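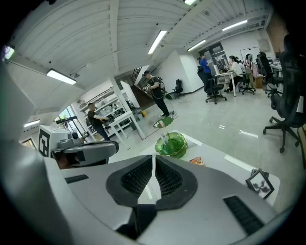
Small snacks in a big shared room: how we keep it nice

Jurnent Home and Workroom Tips
Written by Neelam Dwivedi, Sonetcombe
27th February

In many workrooms there is one table where people put the food. It begins with one packet of biscuits and after some weeks it is a small hill of crumbs, open bags and bottles which belong to no person. I have worked in shared rooms for many years, first in a sewing studio and now in an office which is also a workshop, and I like to write down what has helped us. Most of it you can use at home also, for the table in the hall or the corner of the kitchen.

Use a stand with levels

A stand with two tiers takes the same place on the table as one plate and holds double. I put light things on the top, such as wrapped snacks, and heavier things below, such as a bottle of water. If you do it in the opposite way, the stand becomes top-heavy, and one elbow is enough.

Choose one with a raised edge. A flat tray looks elegant in the shop but small packets slide off it each time somebody pushes the table. The ones in the shape of a leaf or a flower have a wavy rim, and this holds the packets quite well. They have one disadvantage, which is that the dust sits in the folds. An old soft toothbrush and warm water with a little washing-up liquid takes it out. Rinse it well and let it dry upside down on a tea towel before you put any food back.

Do not fill it to the top. When a stand is half full, people take one thing and go. When it is very full they search with the fingers, and then half of the packets are on the table.

Only wrapped things

We tried open biscuits and we tried nuts in a bowl. The biscuits were soft by the afternoon, and the nuts I found later in places where nuts should not be. Now our rule is that everything stands out in its own small wrapper, and anything without a wrapper goes in a tin with a lid. It makes a little more rubbish, this is true, so we buy the larger packs of small packets only when they are needed and not for storing.

Please look at the dates. I do it on the first Monday of the month, it takes me 7 minutes with a cup of tea. What is near its date goes to the front or on the top level. In April, when the sun comes on our table in the morning, I move the chocolate to a drawer and it stays there until autumn.

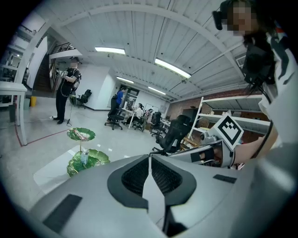 A two-tier leaf stand: wrapped snack on top, bottle on the lower level.

Bottles

A clear bottle without a name is a problem, as after one day all the clear bottles are the same bottle. Put a strip of paper tape around it and write the name with pencil. Pencil does not run when the bottle sweats. Mircea Radu, who shares the room with us, puts a coloured rubber band on his, and it works also, until a second person has the same idea.

Bottles should have the cap closed when they stand on a table with other things. If something is spilled on a white surface, wipe it at once with a damp cloth and afterwards with a dry one. For tea rings that stayed overnight, mix bicarbonate of soda with a few drops of water to a paste, leave it on the ring for 20 minutes and wipe it gently. Try it first in a corner. I do not recommend the rough side of the sponge, it makes a white table dull and afterwards the dirt holds better than before.

Where to put the bin

This was our biggest improvement and it cost nothing. The bin was next to the door, because a bin is always next to the door, and the wrappers stayed on the table. Somebody has to walk to the bin, and people who are in the middle of a task will not walk. Stand it by the wall, at the nearest place to the snack table where the feet do not meet it. A bright colour is good. Ours at the old studio was grey and visitors asked for the bin while they were standing beside it.

Keep a few spare bags folded flat on the bottom of the bin, under the bag you are using. When you take out the full one, the next one is already there.

The floor under the table

Smooth, shiny floors are beautiful for two hours after cleaning. Then every crumb is visible, and under office chairs the crumbs become powder. Sweep first with a dry soft broom and mop only after this. If you mop directly, you paint with the crumbs. For the mop I use a bucket of warm water and a very small spoon of soap. Too much soap leaves grey stripes, and it took me a whole winter to understand this.

Turn the office chairs over once in a season and pull the hair and threads from the wheels with a crochet hook. If there are cables on the floor, lift them before sweeping, and put them back along the wall or where people do not cross. A small round mat is pretty, but shake it outside and look if the edges are lying flat, as a raised edge catches the shoe.

Something nice on the table

I always leave one object that has no use. A picture in a standing frame is good, or a small plant which forgives you. When there is something nice on a table, people put down their rubbish with a little more shame. Stand the frame near the end of the table and not in the middle, so that the hands going to the snacks do not knock it. Dust the glass with a dry cloth for spectacles. Paper towel leaves fluff.

What goes on the shelf

The stock should not live on the table. We have one level of an open shelving unit for it, at the height of the eyes, so that we see what is finished. Tea is on the left, dry snacks are in the middle, and cups stand on the right with the opening down. A cheap box with low sides is enough for the packets. I write on the box what belongs inside and also the sum in the tea money jar, which is around 40 pounds when everybody has paid.

If your shelf is metal, put a piece of thin cork or an old place mat under the cups. It is quieter, and the cups do not chip at the rim. Wash the mat together with the tea towels.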